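Pomare Spare Parts - Frequently Asked Questions

Which parts do you carry?
We list 1,882 parts for kitchen machines, sewing machines and small shop tools. Most are for Kestov and Prisero models. If yours isn't listed, send us the model number and we will check with our suppliers.

How do I find my model number?
Look on the underside or back of the machine. Kestov numbers start with K and have four digits. On older Prisero machines the number is inside the battery door.
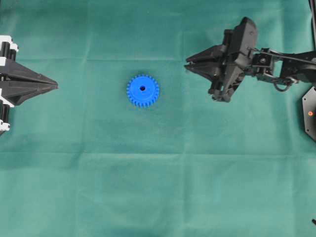

Blue plastic spur gear with a center bore.

How long does shipping take?
In-stock orders leave within 2 working days. Orders placed in November can take longer.

Can I return a part?
Yes, within 20 days, as long as it has not been fitted. Keep the packing slip - we need the order number on it. Return shipping is paid by the buyer unless we sent the wrong part.

Do you do repairs?
No. We only sell parts. For Kestov machines, try the repair counter at Sement.

Who do I contact about a trade account?
Email Corey Nepia through the contact form and choose "Trade" as the subject.

Page updated 06/05/2026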